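About Tanimden

Tanimden is a school of bookkeeping and office practice for adults. It was founded by Tiziana Sartori, who had taught evening classes in accounts for many years and wished to offer the same instruction to people who could not leave work for a full-time course. The first class had 14 students and met above a stationery store. The school now occupies two floors of the Dal Bello Building and enrolls some 100 students each term.

Instruction is given in three departments. The Department of Bookkeeping prepares students to keep the books of a small business, from daily entries to year-end statements. The Department of Payroll covers wages, deductions, and the filing of returns. The Department of Office Practice teaches business writing, records, and the handling of mail. Students may enroll in one department or combine courses from all three.

Classes meet in the evening from 6:15 to 9:00. A morning section in Bookkeeping is offered when enrollment allows. Each course ends with a written examination and a practical paper, in which the student closes a month of accounts from original receipts.

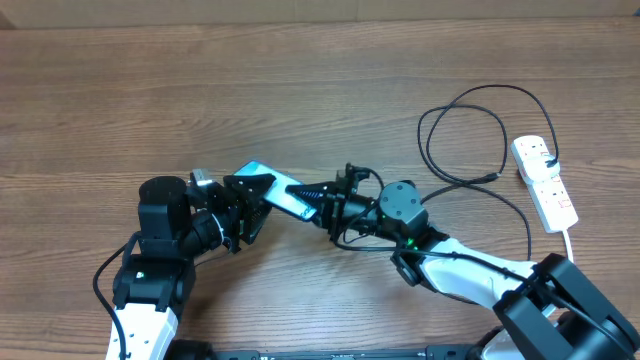 The school library, known as the Metow Room, holds textbooks, tax guides, and bound sets of practice ledgers. It is open to current students and to graduates, who keep their borrowing rights for life. Ledgers may not be removed from the room.

Tanimden maintains a tuition fund for students of limited means. Applications are reviewed twice a year, and the winter round closes in December. Awards cover up to 50 percent of course fees and are paid directly to the student's account.

A second teaching site at Trirnosska offers the Payroll courses only. Students registered there have full use of the library and may sit their examinations at either location.

Inquiries about admission should be addressed to the Registrar, Tanimden, P.O. Box 3109. Transcripts are issued on written request.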